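Chapter 2
Spills, Cloths and Trays: Cleaning After a Small Meal

In this chapter you will learn
how to remove water from a mat without spreading it
how to choose and fold a cloth
where to put used things while you work

In the first chapter we prepared the place for eating. Now we come to the work which many beginners like less, the cleaning after. It is short work, but it has an order, and the order should be learned before the speed.

Let us begin with water. Water on a hard floor runs away along the joints of the tiles. Water on a smooth mat often stays in drops and small puddles, and the big ones must be taken first. Put the cloth down on the puddle and wait a moment. Do not push. If you push, the water goes in front of the cloth and you will have a larger area to dry. When the cloth has taken what it can, lift it straight up and turn it to a dry side. The small drops can be wiped after, from the outside to the middle.

The cloth itself should be soft and not too thick. In the training kitchen at Drinitine the students use a square cloth with a side of 26 centimeters, folded 2 times. A very big cloth is difficult to control and its corners fall into the dishes.

Next, the tray. A tray with a raised rim keeps crumbs and liquid inside, so it should be carried level to the sink and wiped there. Sticks and spoons are taken off first. Wipe the inside of the tray, then the rim, then the bottom. The bottom is often forgotten, and it leaves a wet mark on the next table.

Finally, keep one open bin near the working place, on the side of your free hand. Used cloths go in it and they are washed together at the end of the day. A bin with sloped walls is easy to rinse.

Words to know: rim, puddle, to wring, to soak up, level.

Before you continue, look at the place below and decide for yourself where you would start and which things you would move first.
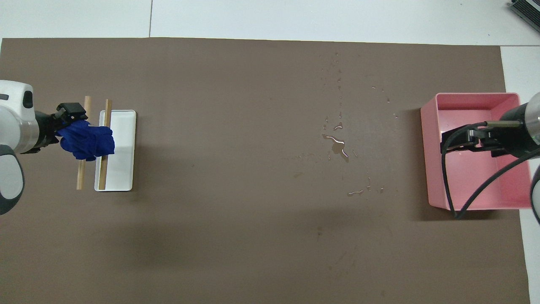

2.1 Taking Up the Water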